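Filed under: Fixes & Fails > Table Linens
5 min read

Green check tablecloth won't lie flat: my running log

I run the pretend cafe corner at our Saturday-style play group (it meets in the back room at Tillgate, mornings only), and for most of October I have been fighting a tablecloth. I'm writing it up the way I'd write up a ticket at my old job, partly out of habit and partly so I can find it again when I forget everything I learned.

Item: wipe-clean cloth, green with a grid of paler green squares and white lines, bought from Skomari
Problem: permanent fold creases, corners curling, toy plates sliding about
Status: mostly fixed, one thing still open

Entry 1
Cloth arrived folded into a tight little brick. Opened it up and the creases stood up like a mountain range. With a plain cloth you might get away with it, but on a grid every single crease bends the lines and your eye goes straight there! Left it on the table overnight hoping it would relax. It did not relax.

Entry 2
Wrote to Skomari support and got ticket number 839 and a very nice reply telling me to "allow the product to settle." Asked how long. Was told it varies. I put a stack of cookbooks on the worst crease and went home.

Entry 3
Cookbooks made no difference except that I now had a rectangular dent as well. Nighat Pirzada suggested a hair dryer on low from the underside, keeping it moving. I did 30 seconds on each crease and then smoothed it with a folded dish towel while it was still warm. Big improvement! The long middle crease went almost completely. The short ones near the ends needed a second go. Please don't use an iron – I tried a corner on the lowest setting with a towel over it and the finish went shiny, so that corner now lives on the wall side.

Entry 4
Corners. The cloth wanted to roll back up the way it had been packed, and the kids naturally wanted to help it. Tablecloth clips didn't fit our table edge (too thick). Tried the Clerkano grip dots, the clear stick-on kind, one under each corner. Held for two sessions and then one of them turned up on somebody's sock.

Entry 5
Swapped the dots for a rubbery shelf liner cut a bit smaller than the tabletop and laid underneath the whole thing. I used an old roll of Bangash liner from my kitchen drawers. I should have started with this. The cloth stopped creeping toward whoever was leaning on it, and the corners calmed down too, I think just from the extra drag. I also rolled the cloth backward around a cardboard tube for one night, against the curl, and that probably helped as much as anything.

Entry 6
Set everything out again for a proper test: the toast sandwich on its gray plate, the light blue plate, the orange, a few blocks. I pushed the whole lot back near the wall so there was plenty of bare cloth in front to check for ripples.

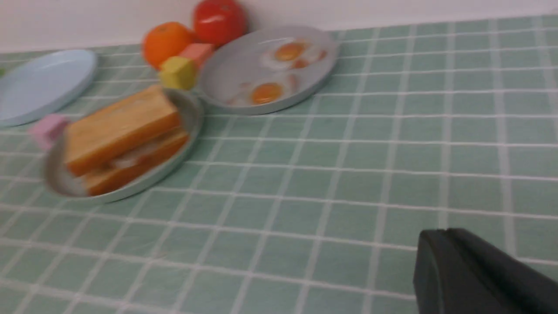

The sliding is the part I haven't solved. Our plates are smooth underneath and the cloth is smooth on top, so one bump from a small elbow and lunch is on the move. I thought about felt pads, but felt slides even better, so no. Next up is a thin ring of that same shelf liner glued under each plate. If it survives being washed I'll come back and add an entry.

Skomari closed the ticket, by the way, and asked me to rate the support I'd received. I gave them a middling score and mentioned the hair dryer.

Comments (3)

Sohail Rajput
We had the same curl on a cloth for the craft table. Sunny windowsill for an afternoon, face down, and it went floppy enough to behave. Might be gentler than the dryer.

marigold400
Does the shelf liner leave a pattern through the top? Mine did after a few weeks and I had to peel it off the table.

Nighat Pirzada
Low setting, everybody! I melted one on high.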